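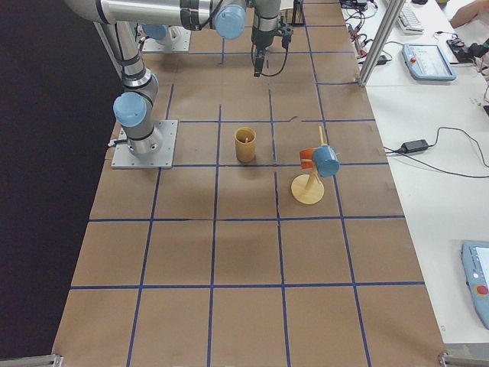 3. Materials and table layout

3.1 The surface

All of the sorting and storage work reported in this paper was carried out on a table covered in brown paper and marked into cells with blue painter's tape. The Trurnis study did the same thing with a bare table and chalk, and its authors reported trouble reading the marks by the end of a session. Tape on paper is easier to see. It also has its own faults. The strips lift at the crossings, short pieces curl up or go missing, and the paper picks up creases and dark patches.

We chose not to re-cover the table each time a strip came away. A cup standing near a gap in the tape was placed in the cell it would have occupied if the line ran straight through. When an item sat across a line, it was recorded in the cell holding the larger part of its base. Loose tape was pressed down between arrangements and replaced only where a whole side of a cell could no longer be made out.

The cells are not exact squares and were not meant to be. They were laid by hand and checked by eye. For this reason we report positions by cell only, and we make no use of distances within a cell.

3.2 Drinkware and holders

The set was put together to cover the kinds of cup found in the household survey carried out in Zemau in April. That survey took in 24 kitchens. Most of them kept mugs, plastic cups and at least one tall container that was no longer used for drinking and held stirrers, straws or pens instead. We wanted each of these kinds on the table, along with the holders people said they used.

Mugs were the largest group in the survey. They have a handle, and the handle decides most of what can be done with them. A mug can go on a hook or a peg, or it can be laid on its side in a rack or stood upright on a shelf. We used plain white mugs with a simple face drawn on the side in black, and a red one. The drawn faces were helpful when coding the photographs, as they show at a glance which way a mug has been turned. A plain mug lying on its side is harder to read, especially when the handle is partly hidden by the rack.

Plastic cups have no handle and were nearly always stored upright or stacked. Ours is light blue. It goes on the open table or on a shelf, and none of the holders in the set was counted as a correct place for it.

The tall container is a tan cylinder with a bamboo-like look, open at the top. In the coding sheet it is called the tall cup. It was treated as a holder as well as an item, so a small peg or a stick standing in it was scored as stored, and the tall cup itself could be moved with its contents or without them.

Holders were of two main types. The first is a mug tree, made of wood, with a round base and angled pegs coming off an upright post. The second is a black wire rack with a wooden dowel across the top. The two ask for different things. On the tree, a mug has to be turned so that the handle meets the peg, and it then hangs at whatever angle it settles to. On the rack, a mug can lie down, and there is more than one way for it to lie.

Figure 3. Mugs on the wire rack and on the mug tree, with the light blue cup standing on the open table between them. The red mug hangs from one of the lower pegs.
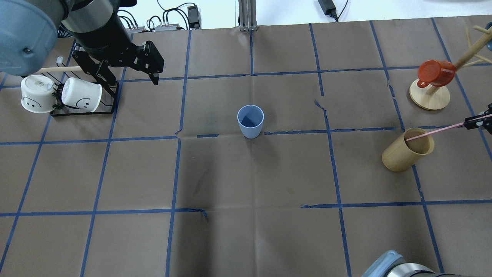

Why was a cup without a handle included in a study that is mostly about mugs?

Cups like this were common in the kitchens we visited, and they compete with mugs for the same shelf. Leaving them out would have made the table look tidier than a real cupboard and would have removed the items people found hardest to place.

3.3 Arrangements

We used 15 starting arrangements. Each was drawn on a sheet with the same grid as the table, and the items were then set out from the sheet. Holders were placed first and cups second. Small items such as sticks went in last, as they were easily knocked when anything near them was moved.

The arrangements differ in how far the cups stand from their holders and in whether a holder is already partly full. A half-full mug tree is not the same task as an empty one. The lower pegs are awkward once the upper ones are taken, and a mug on a low peg can sit close enough to the base to touch it. The rack has a similar problem at its ends – a mug already lying there leaves the next one little room.

Some arrangements also include a plate, a dish rack and a small wooden disc. These were there to take up space. The plate could be left where it was or put in the dish rack, and either was accepted. The disc had no correct place and was scored only if it ended up under something else.

3.4 Scoring

Each finished table was scored by two coders working apart from each other. They used the Ardeleanu sheet, a one-page form first drawn up for linen cupboards, with the shelf columns changed to grid cells. For each item the coders entered the cell, the holder if there was one, and which way the item faced. A mug was entered as hanging, lying or standing. A cup was entered as upright, inverted or lying.

Sticks and straws needed a rule of their own. A long thin item in the tall cup never stands straight. It leans on the rim, and the lower end may be anywhere on the bottom of the cup. We counted such an item as in the cup whenever its lower end was below the rim, whatever the slant and whatever else was touching it at the time. The thin pink stick in the tall cup is scored as in under this rule.

Where the coders disagreed, they went back to the photographs together. Nearly all of the differences were over direction, with few over position. In two cases no agreement could be reached and the item was dropped from the direction count but kept in the count of positions.

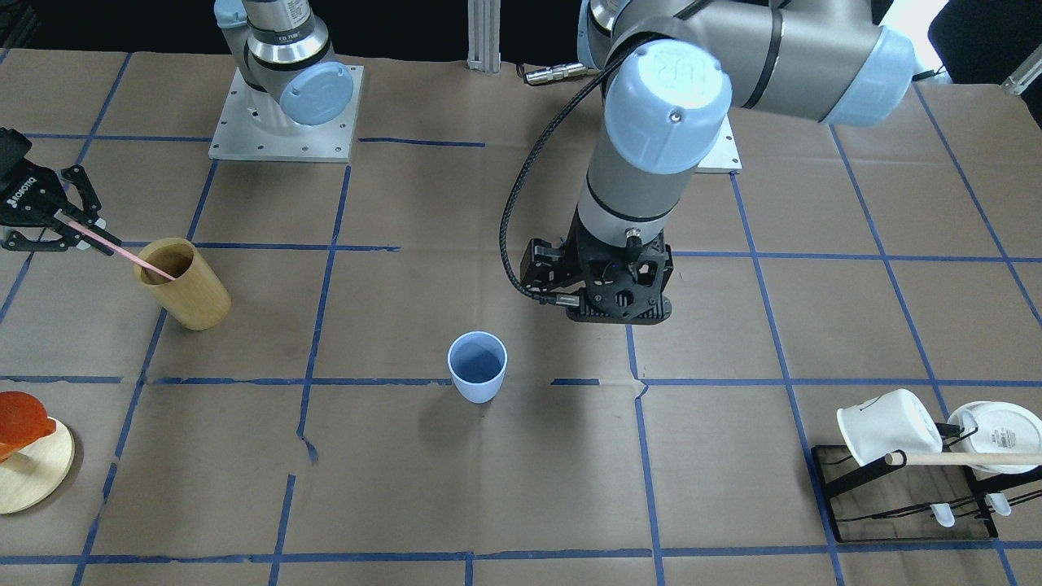 3.5 Limits of the materials

The set is small and leans toward things that stand up well on their own. There is no glass in it and nothing with a stem. Households in Zemau did keep wine glasses with their mugs, often on the same shelf, and our results should not be carried over to those shelves without further work.

The paper surface is also softer and less slippery than a laminate counter. A cup pushed along it may catch on a raised strip of tape. We noted this when it led to a cup falling over, but did not try to correct for it. The Lumden counter trials used bare surfaces and may be the better guide for readers interested in sliding.

Finally, one mug tree and one wire rack cannot speak for all holders of those types. Peg angle varies a good deal from one tree to the next, and so does the weight of the base. We would expect a steeper peg to hold mugs more securely and to be harder to load.

Related items
Shelf depth and the stacking of plastic cups
The Trurnis table study: a second look at the chalk grid
Where the straws go: small items in shared kitchens
Lumden counter trials, summary of surfaces
Coding sheets for cupboards and drawers (Ardeleanu form, revised)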